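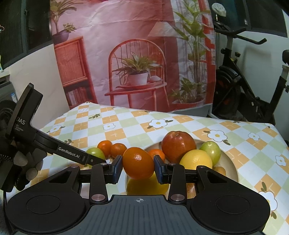

A mandarin held over a plate on a checked tablecloth.

Voltska headset update leaves console owners talking to themselves

Players who bought the Raudsepp 48 wireless headset for its promise to work with "every console in the house" have spent much of September finding out which consoles Voltska had in mind. Firmware version 2, sent out early in the month, fixed a faint hiss that some owners had complained about. It also switched off the microphone on one of the two consoles the headset was sold for, and did so without saying anything in the release notes, which ran to a single line: "Improved audio experience."

The audio experience has certainly become quieter. Owners can still hear their teammates perfectly well. Their teammates cannot hear them, and a fair number of people on the company's support forum report that their results have gone up.

The thread on the fault had reached 133 pages by the time Voltska replied to it. The reply thanked customers for their passion and asked them to try unplugging the wireless dongle and plugging it back in. Several had tried this on page one. A second reply, posted at ten to midnight, suggested a different USB port, and then a third, on a console which has two.

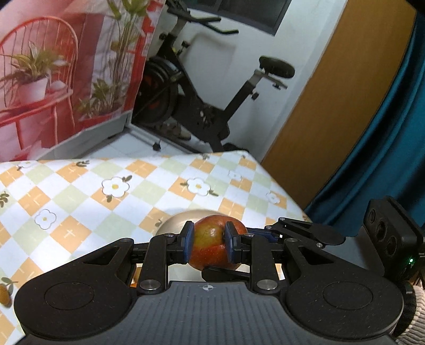
Dalia Baranauskienė, who runs a weekly online league from Trurnville and bought four of the headsets for her team captains, said she had been sent the same set of instructions on three occasions, each signed by a different member of staff. "The last one told me to check that I wasn't muted," she said. "I've been playing online since you had to ask your mum to get off the phone. I know what mute is."

Her captains have gone back to the cheap wired earpieces that came in the box with their controllers. She describes the sound as "like a wasp reading out a shopping list", but it does travel in both directions.

The trouble seems to lie in how the headset introduces itself to the console. Console makers each have their own way of deciding which wireless kit may use the chat channel, and a dongle that gives the wrong answer is treated as a pair of speakers. Under the old firmware the Raudsepp gave one answer to one machine and another to the other. Version 2 gives the same answer to both. Owners who play only on a PC are not affected, and have been generous in saying so on every page of the thread.

Going back to the old firmware would cure it, except that Voltska's desktop app does not offer the old firmware. A copy has been passed about on the forum, with instructions that involve holding down the volume wheel and the power button while starting the app. Moderators have removed the link and put it back again, and at the time of writing it is up. Voltska says that installing it will end the warranty. Replies to that statement have mostly been about what the warranty has done for anybody so far.

Shops are taking different views. Seltska, the online store that sold the headset in a summer bundle with a stand and a carrying pouch, is giving refunds to anyone who quotes error code 3541, the one the app shows when the microphone test fails. Customers must return the whole bundle, pouch included. Those who did not keep the pouch are being offered store credit – less the value of the pouch, which Seltska puts rather higher now than it did in the advert.

Voltska said in a statement that a further update was "in the final stages of testing" and would restore chat "on supported platforms". Asked which platforms were supported, the company sent a link to the product page. The line about every console in the house has since been taken off it and now reads "designed with consoles in mind".

The hiss, owners agree, has completely gone.

Anyone with a Raudsepp 48 still on the original firmware is advised by other owners to turn off automatic updates, found in the app under Settings, then Device, then Sound Personality. Baranauskienė's league starts again at seven in the evening as usual, wasps and all.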